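4 min read

Progress report to the Pistulier fund: examples for household cloth handling
Period ending September
Prepared by Leena Rissanen, Verkley

Summary for people with another meeting at ten

We promised 400 usable examples of garments being handled on beds. We have 300. The shortfall has one main cause, described below under "Review," and it is a dull one. Spending is on plan. The learning system has been trained once on the early batch and has opinions about towels that we do not share.

Collection

Work moved out of the lab in the spring, as agreed, and into bedrooms people sleep in. Each recording is made by one person holding a gripper in each hand, with a camera on each gripper. The person picks up, spreads, folds or moves something made of cloth, and the recording ends when they say it ends. We dropped the fixed time limit after the first month, when it became clear that it mainly taught people to panic near the end.

Our original plan asked for plain bedding. The plan was written by me, in an office, and did not survive contact with anyone's linen closet. We now take whatever is on the bed. Patterned bedding under a patterned garment is the hardest case we have for finding a hem, and it is also what the first model was worst at, so those recordings go to the top of the pile for labeling.
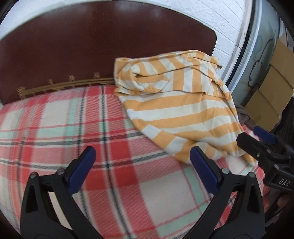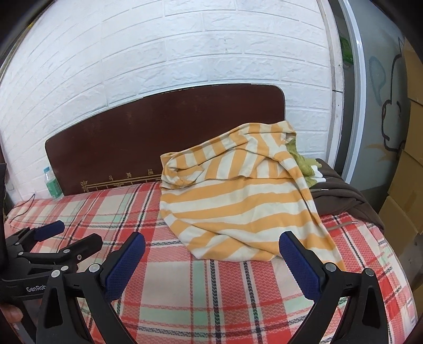 Striped cloth on a plaid sheet, both grippers in view.

Stripes deserve a word of their own. On a flat cloth they help, as the system can follow them to an edge. Once the cloth is bunched up they point everywhere, and the first model followed them with great confidence to places where there was no edge at all. Andor Erdős has added a label for "fold that looks like an edge." The label is used more than any other, which he regards as a vindication and the labelers regard as a grievance.

Review

Of the recordings made this period, 54 were rejected. Most of these failed for timing: the two grippers' clocks drifted apart, so that the left hand appeared to react to things the right hand had not done yet. Impressive in a person, useless in training data. The clocks are now matched at the start of every recording, and the rejection rate has dropped to a level I am willing to put in a report next time.

Another 17 are on hold. In these the garment leaves the view of both cameras at the moment of the grasp. Andor thinks they can be saved with the jaw position readings. I think they can be saved by recording them again. We have agreed to let him try until the end of the month.

Training

The first model was trained on the early batch only. It reaches for cloth reliably and then tends to pinch too much of it, bedding included. We put this down to the early examples, where our most experienced collector did nearly everything and made it look easy. The newer recordings contain more missed grasps and second tries, and we have stopped trimming these out. The second training run will use the full 300.

Changes to the plan

The Zukex storage contract was renewed at the same price after a long exchange of emails in which both sides thanked each other constantly. Hjaltadóttir will do a second round of label checking, which was not in the proposal; the cost comes out of the travel line, where there was plenty left over owing to our not having gone anywhere.

Next period

We will finish the remaining examples, with long sleeves first. Short sleeves are well covered, thanks to the summer. We would also like to add rooms with poor evening light, and will send a short note on that before starting, as you asked us to do with anything that sounds like a new idea.

One request: the reporting form still requires us to enter "number of robots purchased." We have entered zero, and the form has again returned this as an error. Please advise, or accept one robot.

We use cookies to improve your experience on this site. By continuing to browse you accept our use of cookies.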